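### 3.2 Household Setting and Daily Time Use

The study of unpaid household work has long relied on two sources: the diary, filled in by the person doing the work, and the interview, carried out some weeks later. Both are used here. Respondents in the Drurkura district kept a written diary for 2 weeks and were then interviewed in their own homes. The final sample held 167 diaries, of which 75 came from households with at least one child under school age.

Diaries were divided into blocks of fifteen minutes. Respondents wrote down their main activity in each block and, where it applied, a second activity carried out at the same time. The second column proved harder to fill in. Many respondents left it blank in the morning hours and then used it heavily after the evening meal, when looking after children, tidying and talking on the phone tended to overlap. Thepsuriya, who coded the first set of diaries, treated a blank second column as missing data and did not read it as a sign that only one thing was being done. The same rule was kept for the rest of the sample.

Small tasks of handling, sorting and putting away are a known weak point of diary research. They are short, they are done between other things, and people seldom think of them as work. Under the coding scheme used in this paper they fall into the group "minor handling," together with opening mail, refilling containers and moving items from one surface to another.
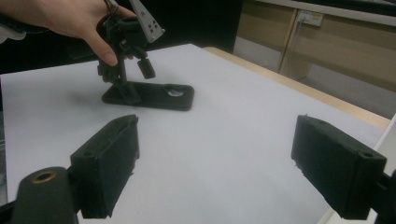
**Figure 2.** A hand gripping a black stand on a white tabletop.

Minor handling was reported more often by respondents who lived in smaller homes. The interviews point to a simple reason. Where one table serves for meals, schoolwork and paid work, it must be cleared several times a day, and each clearing is felt as a task of its own. In larger homes, the same objects stay where they are left. One respondent from the Stara side of the district put it this way: "I set the table four times a day, but we only eat at it twice."

The pattern held when households were grouped by number of adults. It was weaker among respondents over retirement age, who reported long, unbroken blocks for most kinds of housework and few second activities. Kozan has suggested in discussion that older respondents may simply describe their day in broader terms. The diaries alone cannot settle the matter. The interviews give limited support to this view, as several older respondents, when asked to go back over a single morning, named tasks that they had not written down.

#### 3.2.1 Shared Tables and Paid Work at Home

Paid work at home was recorded separately from housework. A respondent was counted as working at home if any paid activity was entered on at least 2 days of the diary period. This is a low bar, chosen so that occasional work such as tutoring, mending and bookkeeping would not be lost.

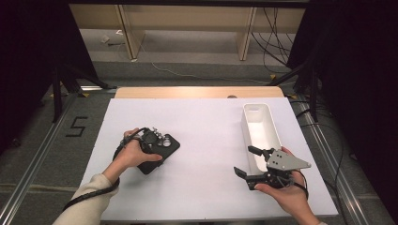 Respondents in this group gave more detailed diaries on the whole. They were used to keeping track of their hours, and some copied entries over from a work log. This may raise the number of short activities reported, and comparisons between the two groups should be read with care. The tables in Section 4 therefore show the groups side by side and do not combine them.

Interviewers also asked who cleared the shared table at the end of the working period. Most respondents named themselves. In households with two adults working at home, the answer was more mixed – and the two adults did not always agree with each other. Where the answers differed, both were kept in the record, and neither was marked as correct.

The interview guide was revised once, after the opening round of visits, to add a question about evening work. Field notes from that round are kept with the diaries and are quoted below with minor changes to spelling.

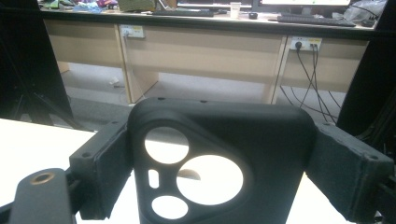 *Drurkura, August*

The respondent keeps the diary on a shelf near the stove and fills it in after supper. She says the morning is the hardest part to recall. She writes "kitchen" for most of it, and when asked what this covers she lists washing up, packing lunches, wiping the table and looking for a school form. None of these has its own line. She asked whether she should go back and add them. She was told to leave the page as it was and to continue in her usual way.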